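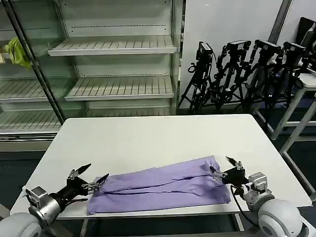

The Last Ferry to Daltham

So my aunt left me her half of a bakery, and the other half belonged to a woman I'd never met, and that's how I ended up on the 4 o'clock ferry out of Driselport in May with a cake tin on my knees and no real plan.

The tin was empty, by the way. I'd brought it because my aunt always said you don't show up at somebody's door with nothing in your hands, and I'd eaten the cake on the train. (It was a long train ride! I'm not sorry.)

There were maybe a dozen of us on board. A man was asleep with his boots up on a cooler. Two kids were feeding crackers to the gulls and screaming every time one got close, and their mother kept saying that's enough now, in the voice of somebody who had been saying it since breakfast. I sat by the window on the left side, where my aunt told me to sit when I was eight, so I could see the lighthouse first. I didn't see it. Fog.

Halfway across, the engine quit.

You don't notice how loud a boat is until it stops. The man with the boots woke right up. The captain came on the speaker and said we'd be drifting a little while and the snack bar was open, and everybody got in line like it was the only thing left to do in the world. I got in line too. The woman ahead of me had a gray braid down to her belt and flour on her sleeve, real flour, the kind that gets into the weave and stays there.

"What've you got in the tin?" she asked me.

"Nothing," I said. "I ate it."

She laughed so hard she had to hold on to the counter. Then she bought two coffees and gave me one and asked where I was headed, and I said Daltham, the bakery on Metau Street, and she stopped laughing and looked at me for a good long time.

"You've got her chin," she said.

I'd practiced a speech for this. I'd said it to the bathroom mirror, all about how I was going to sell my half and be fair about the price and stay out of her way. What came out was, "Did she really put orange peel in the rye?"

"Every morning. I told her it was a crime."

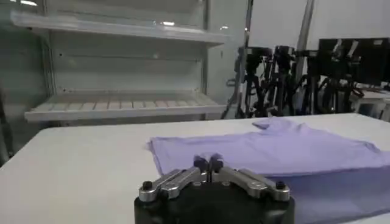 Purple, folded.

We drifted for nearly 2 hours. She told me about the winter the oven door fell off, and the wedding where they baked 100 rolls and the groom never came, so they sat on the church steps and handed them out to anybody walking by. She told me my aunt sang while she kneaded, always the same song and never the right words. I knew that song. I'd thought those were the words.

Then the deck shook and the engine caught, and the kids cheered, and the gulls all went up at once. The fog was still sitting on the water, but I could make out a light through it, low down and kind of yellow.

"That's not the lighthouse," I said.

"No, that's us," she said. "I leave the kitchen light on when I go over to the mainland. Drink your coffee, and give me that tin. We start at 4, and I hope you brought better shoes than those."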